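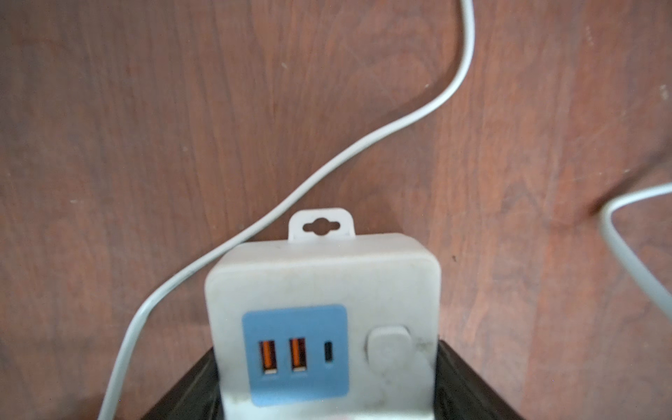 ¿Me voy a quedar sin puesto? Es lo primero que nos preguntáis en el taller de Bivero, y lo entendemos muy bien. No, las 14 personas de revisión seguís aquí; lo que cambia es el reparto, porque el brazo coge y coloca las piezas y vosotras decidís. Una regleta como esta, con sus dos puertos USB-A de lengüetas naranjas y manchas grises junto al interruptor, la sigue valorando una persona.

¿Tendré que aprender a programar?
No, tranquilas. Fouzia Afridi da 2 mañanas de formación, con café y todas las preguntas que hagan falta.

¿Y si el brazo se atasca?
Se pulsa la parada y se avisa a Sidra Swati. No pasa nada, ¡de verdad!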